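## 3.2 컵 옮기기 과제와 데이터 모으기

앞 절에서 손잡이형 그리퍼를 어떻게 조립했는지 적었으니, 이제 그걸 들고 실제로 뭘 했는지 이야기할 차례다. 나는 학부 로봇 동아리 Grivska의 학기 프로젝트로 이 연구를 시작했고, 처음 목표는 꽤 거창했다. 설거지가 끝난 식기를 전부 정리하는 로봇! 그런데 지도 교수님이 계획서를 보시더니 컵 하나부터 하라고 하셨다. 그래서 컵 하나부터 했다.

과제는 단순하다. 책상 위에 컵과 금속 선반을 놓고, 사람이 그리퍼를 손에 들고 컵을 집어 선반에 올린다. 그동안 그리퍼에 달린 카메라가 영상을 기록하고, 우리 팀이 만든 기록 프로그램 Hirar가 손가락 사이 간격을 영상과 같은 시간축에 맞춰 저장한다. 시연 한 번을 이 논문에서는 그냥 '에피소드'라고 부르겠다. 컵은 청록색 텀블러로 정했는데, 밑으로 갈수록 좁아지는 모양이라 손가락을 어느 높이에서 오므리느냐에 따라 잡히는 느낌이 많이 다르다(이게 은근히 재미있는 변수였다).

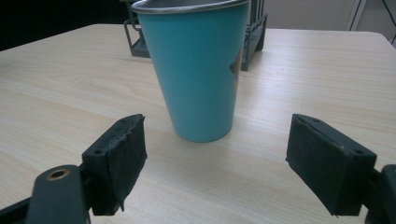
**그림 3.** 손가락을 벌린 상태에서 본 청록색 컵. 뒤쪽에 짙은 회색 금속 선반이 있다.

그림 3처럼 컵과 선반이 앞뒤로 겹치는 배치를 우리는 '겹침 배치'라고 불렀다. 컵이 선반 일부를 가리기 때문에 정책 모델이 놓을 자리를 찾기가 까다로울 거라고 예상했고, 그래서 일부러 이 배치를 많이 넣었다. 손가락 패드는 검은 완충재로 감쌌다. 딱딱한 면으로 그대로 잡으면 컵이 자꾸 돌아가서 골치였는데, 감싸고 나니 훨씬 나아졌다. 대신 패드 가장자리가 해지고 조각이 너덜거린다. 그림 3에도 그 모습이 그대로 보인다. 패드를 새로 감을지 말지로 팀 안에서 꽤 오래 이야기했는데, 결국 수집이 끝날 때까지 같은 패드를 쓰기로 했다. 중간에 바꾸면 카메라에 보이는 손가락 모양이 달라지니까, 나는 그쪽이 더 찜찜했다.

4월 한 달 동안 모은 에피소드는 모두 901개다. 이 가운데 401개가 겹침 배치이고, 나머지는 컵과 선반을 옆으로 떨어뜨려 놓은 '분리 배치'다. 시연은 팀원들이 돌아가며 맡았다. 처음에는 다들 손이 너무 빨라서 영상이 흐려졌고, 나도 예외가 아니었다. 연습용으로 찍은 것은 위 숫자에 넣지 않았다. 검수하면서 컵이 넘어졌거나 시간축이 어긋난 에피소드 97개를 뺐더니 학습에 쓸 수 있는 것이 804개 남았다.

분리 배치에서 또 하나 신경 쓴 것은 시야였다. 손목을 조금만 틀어도 컵이 화면 가장자리로 밀려난다. 그림 4가 그런 순간으로, 선반은 위쪽에 잘 보이는데 청록색 물체는 오른쪽 끝에 일부만 걸려 있고 두 손가락 사이에는 책상 면만 있다. 처음엔 이런 장면이 섞인 에피소드를 다 버리려고 했다. 그런데 로봇이 혼자 움직일 때도 목표물이 화면 밖으로 나가는 일은 얼마든지 생길 테고, 그렇다면 사람이 다시 찾아가는 동작까지 보여 주는 편이 낫겠다 싶었다. 그래서 남겼다! 이 선택이 결과에 어떤 영향을 줬는지는 4장에서 따로 비교한다.

**그림 4.** 컵으로 보이는 청록색 물체가 시야 오른쪽 끝에 걸린 순간.

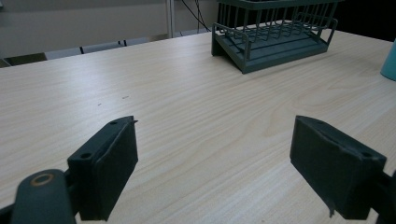
## 3.3 전처리와 학습 설정

검수를 통과한 영상은 Draven이라는 변환 스크립트로 크기를 줄이고 에피소드별로 묶었다. 이름은 거창하지만 내가 방학에 짠 파일 하나짜리 코드다. 그중 356개는 배치 종류를 섞어 먼저 학습에 써 보고, 손실 값이 제대로 내려가는지 확인한 뒤에 전체로 넘어갔다. 손가락 간격은 완전히 닫았을 때를 0, 끝까지 벌렸을 때를 1로 맞췄고, 모델의 입력은 최근 영상 두 장과 그때의 손가락 간격이다. 구체적인 설정값은 부록 A에 적어 두었다.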